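Search this site Search Go

FOR IMMEDIATE RELEASE

Hirnley Cellars adds 50 acres at Ferkgate, signs first overseas distributor
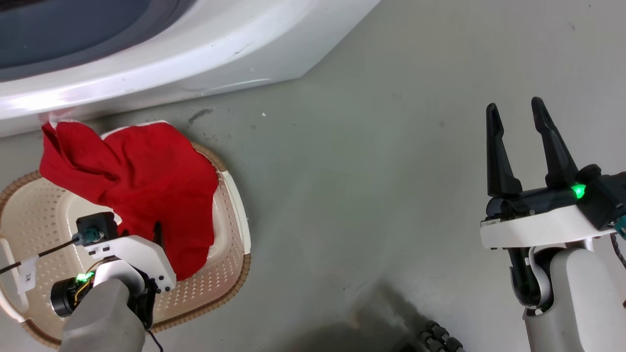 What's new

Hirnley Cellars, the family-owned winery on the Ferkgate road, has closed on 50 acres of neighboring hillside and signed its first export deal. Both done in March. Planting starts as soon as the ground is ready.

The new land sits right behind the existing vineyard – same slope, same well. Most of it was pasture. The lower part has old fruit trees on it and those will stay for now.

The export deal

Distributor is Lavoie, a wine importer supplying restaurants and small shops. Under the agreement Lavoie takes 197 cases in the first shipment, mostly the dry red, plus a smaller lot of the rosé. A second order is expected after the fall harvest, size to be agreed.

"We've been selling out of the tasting room and at two farmers markets for years," the winery said in a statement. "Good customers, but a short season. This gives us somewhere to send wine in the winter."

Labels for the export bottles have been redone to meet import rules. Same wine inside. Domestic labels don't change.

Growers and hiring

Hirnley will keep buying grapes from four local growers while the new vines come in. Contracts with all of them have been renewed on the same terms as last year. New vines won't give a usable crop for several seasons so nobody should expect more wine right away.

Seasonal picking jobs will be posted on Zudby, the farm jobs board, in the summer. Returning pickers get first call. Please do not phone the tasting room about jobs, they dont have the list.

Tasting room

Open as usual during planting. The upper parking lot will be closed to visitors – trucks need it. Use the lower lot and walk up. Last pour is at 5 p.m.

Tours of the new land are not avaliable yet. Dates will go up on the winery's website once the access road is graded.

Trade and press

Sample bottles on request for trade buyers and press, limited quantity. Write to the Hirnley Cellars press desk and include a delivery address and a daytime phone number.

###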